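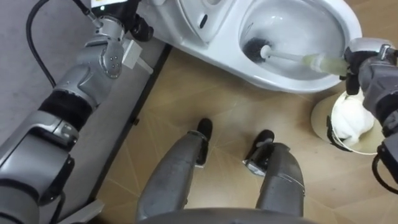 Toilet and bin, with wood-look floor underneath.

Tips for Opening Up a Closed-In Kitchen

Plenty of older bungalows and two-storey homes around Clilomthorpe have the same layout: kitchen at the back, dining room beside it, and a solid wall between the two. Taking that wall out is the most common job we get asked about at Idmont Home Renovations. The tips below are for homeowners who are still at the planning stage.

Find out what the wall is holding up

Go into the basement or crawl space first. If there is a beam, a post or another wall directly under the one you want to remove, treat it as load-bearing until an engineer tells you otherwise. Then look in the attic. Ceiling joists that overlap above the wall are another strong sign. Joists that run parallel to the wall usually mean it carries less, but a second-storey bathroom or an old chimney can change that.

A structural letter is needed for the permit in most municipalities. Order it before you order cabinets.

Look for what runs inside

Kitchen walls are full of services. Check for:

Plumbing vents going up through the roof
Supply and drain lines to an upstairs bathroom
Heating ducts and cold air returns
Switches for lights in both rooms
The range circuit

A vent stack can often be moved over to the next wall with a couple of elbows. A main duct is harder. On a house we did in October, the duct stayed where it was and the owners ended up with a pantry cabinet built around it. It cost a good deal less than rerouting, and they got the storage.

Consider a partial opening

You don't have to take out the whole wall. A wide pass-through with a counter on the dining room side keeps your lower cabinets and most of your outlets. Leaving a short return at each end gives you somewhere to finish the crown moulding and the baseboard, and it hides the end of the fridge.

If you do want the full opening, decide early between a dropped beam and a flush beam. A dropped beam shows below the ceiling and goes in faster. A flush beam needs the joists cut and hung from it, so expect more labour and more drywall repair on both sides.

Plan the floor before demolition

There will be a gap in the flooring where the wall stood. Old strip hardwood can be patched and sanded if you can find boards of the same width. Vinyl and tile rarely match after a few years in the sun, so most people redo both rooms. If you are running new floor down the hall and into the powder room, do it all from one order. We had one customer on Ratel Crescent come up two boxes short, and the second batch was a shade darker.

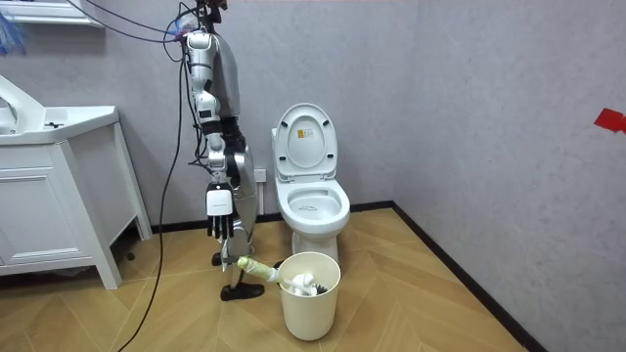 A bathroom with herringbone flooring and a raised vanity.

Take the old flooring up to the subfloor wherever you can. Layers add height, and the dishwasher has to slide back out from under the counter someday.

Set up a temporary kitchen

Put the microwave, kettle and toaster in a room on a different circuit from the construction. A folding table and a laundry sink will get you through. Move the fridge before the dust barrier goes up. Tape the barrier on all four sides and cover the return air grilles in the work area, and change the furnace filter when the sanding is finished.

Allow for the small items

Quotes usually cover the beam, drywall and electrical. These often get left off:

Bin rental
Permit and inspection fees
Painting the adjoining ceiling, right to the far corner
New trim on the windows and doors in both rooms
Moving the thermostat, if it was on the wall

On a recent job on Tomaszewski Road, the trim and paint came to $2,348 and the bin with two pickups was $1,036. Neither figure was in the owner's first budget. Set aside 20 per cent of the total for this sort of thing, and more if the house still has its original wiring.

Book the inspections

Framing and electrical both have to be seen before the drywall goes up. Call as soon as you know when the beam is going in, and keep the permit posted in the front window. Leave the engineer's letter and the drawings on site where the inspector can get at them.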